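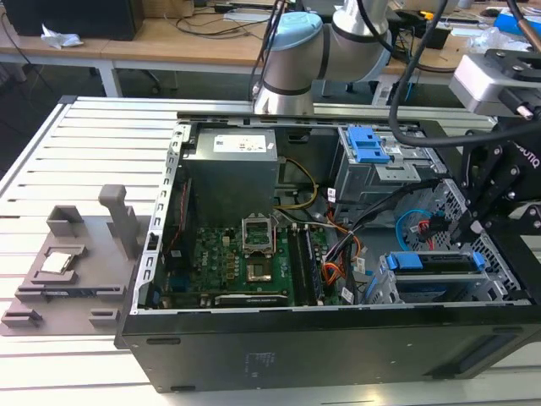

Old office tower on its side, lid off, socket open.

Stripping an old tower for parts
By Ivar Ljungberg, November

Sooner or later somebody gives you a dead desktop. Mine usually arrive on a Saturday, when I had plans. Before it goes to the tip, get the useful bits out, in an order that doesn't end in tears.

First, unplug it. Yes, you. Then hold the power button in for a few seconds with the cable out, and lay the case down with the open side up. Leave the power supply itself screwed shut. There is nothing in it you want.

Memory comes out before anything else. Push the clips at the ends of the slot outwards and the stick pops up. Hold it by the edges and put it in a bag, not in the pocket with your keys (I have a stick from Jurnley's front office that can tell you all about that).

Next, the drives. Office machines tend to use coloured plastic for whatever you're meant to pull, and blue is a popular choice. Unplug the data and power leads first, then squeeze or lift the latch. If it won't budge, look for a second latch before you fetch the big screwdriver.

Now the processor. With the cooler off, press the little lever down and out, let it rise, and swing the metal frame up. Lift the chip straight up by its edges. Do not slide it. The pins underneath are finer than hairs and there are hundreds of them – bend one and the board is a coaster. Give the chip a proper resting place straight away, preferably one with a recess that fits it.

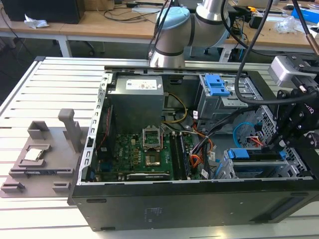
Kerstin Ekström maintains that I have this the wrong way round, and that the processor should stay in its socket until every cable is out of the way, as a dangling power lead is just the thing to land on open pins. She has a point, annoyingly. If your wiring flops about, tie it back first.

Cables go last. Sort them by type, keep two of each and admit that you will never need the other 12.

Recent posts
Labelling screws so you believe the labels
Thermal paste and your good shirt
Is the Prilico toolkit worth it?
What to do with 23 spare power leads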